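Open day at the Desdale robot lab

Quick one before bed, 26 Sep 2021, feet still hurting. 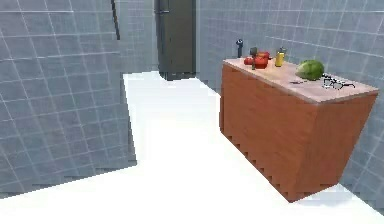

The practice kitchen, the one that only exists in the computer. Fridge at the back, island on the right with the veg and the glasses on it.

So. Desdale open day. I've been meaning to go for years and always miss the sign-up, and in July I finally set an alarm and got a spot in the morning group. Drove over from Stuston, 27 miles, most of it behind a tractor. Parked in a field. Got a sticker.

The place is bigger than I thought. One long shed for the real machines, then a low brick building next door where the simulation people sit. They split us up by sticker color and mine was green, so simulation first. Was a bit grumpy about that as I'd come to see metal things move. Ended up liking it more than the shed, so there you go.

The project is called Lullov. Household stuff – fetch this, put that over there, clear the counter. Before a real arm gets anywhere near a real glass they have it try the job in a made-up kitchen on a computer, over and over. They said the same task can run 600 times overnight, with things moved a bit between tries. Different spot for the tomato, different light, a counter a little further off. In the morning somebody comes in with a coffee and looks at what went wrong. Mostly everything went wrong, apparently, for the first few months.

We got the kitchen up on a big screen. Gray tile all over, floor so white it hurt my eyes a little. I live in a house with brown carpet in the kitchen (don't ask) so I was jealous. On the island there's a cabbage, a tomato and a red pepper right up against each other, a pepper mill, a yellow can, a dark bottle at the back. Plus a pair of glasses lying near the corner where I would 100% put my elbow on them.

Someone in our group asked why the glasses. Good question, I thought. Answer was that thin things are hard. A cabbage is easy to find, it's a big green ball. Glasses are mostly nothing, two lines and a lot of gap, and the software keeps seeing the countertop through them and deciding there's nothing to pick up. Same with anything flat and dark. And the tomato and pepper touching is hard in a different way, two red things side by side and it wants to treat them as one big lumpy red thing. I have done this myself in poor light.

Also learned that the look of it doesn't matter much. I'd noticed the bottom of the tiled wall comes down in little steps, like stairs, and the side of the island has it too. Asked if it was meant to be like that. The woman at the keyboard shrugged and said prettier pictures cost time and they would sooner have more tries. Fair enough. It reminded me of the games my brother had on his old PC and I got weirdly nostalgic about it.

Then we got a go. One at a time, hand on a controller, moving round the kitchen and picking a target for the next run. There were 22 of us so you got maybe a minute. I drove straight into the wall. Went through it. Everyone laughed, I laughed, the kid after me did it on purpose. Then I picked the cabbage becuase I wanted to be on a winning team.

It's a strange thing standing in a room full of grown adults cheering for a cabbage. But we did.

Second half, the shed. Loud. Smelled of warm dust. Three arms behind a fence, one of them doing the same counter-clearing job with real cups and a real sponge. Slow!! Nobody had warned me how slow. It reaches out, stops, thinks, goes a bit further, stops. My tea would be cold before it found the mug. But then it closes on the cup and lifts and puts it down and there's no clink at all, and I did get a small shiver there.

They keep a tally on a whiteboard of clean pick-ups since the last drop. It said 214 when we walked in. I stood there willing it not to drop one while I was looking, and it didn't, so you're welcome, Desdale.

There was a table of leaflets by the exit and a stall from Sproģis, who make the grippers, with a demo one you could squeeze with your own hand. Soft pads, a bit like the end of a pencil eraser. I squeezed it far too many times and held up the line. They also gave out pens. Mine has already stopped working.

Bits and pieces if you're thinking of going:

Wear flat shoes, it's concrete all the way through.
Bring your own lunch. The van had run out of everything but hot dogs by noon and the line was silly.
No photos in the shed, fine in the sim building.
Ask for the green sticker if they let you choose. You get the quiet half first and the shed when the first lot have cleared off.
Kids under ten might get bored in the sim talk, but they all loved the driving bit.

What I keep thinking about is the question I didn't ask, which is who lays out the counter. Somebody sat down and decided on a cabbage. Is there a list? Do they argue over it? Could I send in suggestions – a bag of flour with the top badly folded, say, or that one drawer of lids. I might email them.

Anyway. Tired, sunburnt on one side from the field, need to put the trash out. More on the shed if I can read my own notes tommorow.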